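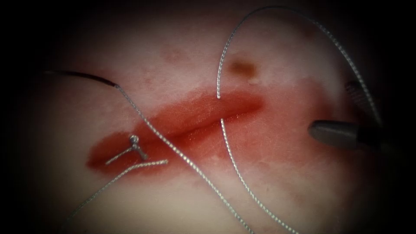 Alis is looking for people who doubt that suture practice on synthetic pads teaches anything. We doubt it too, or we wouldn't be asking. A pad with one diagonal red cut and a braided silver thread is a tidy problem, and patients are seldom tidy. Over 11 evenings in Walau you will close cuts like it, then be graded by people who haven't met you. Pay is 280 for the whole run, in April, starting at 6 p.m. No certificate. Please don't write to say you are passionate.
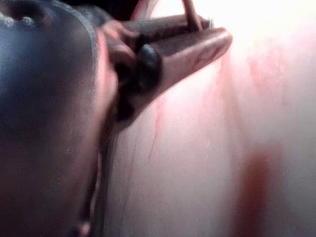 Torben Diekmann asked whether 11 evenings can show anything about anyone's hands, and said he would sign up only if the grades were published, bad ones included. They will be. Send two lines on your stitching experience, or lack of it, to Gudrun Albers at Alis.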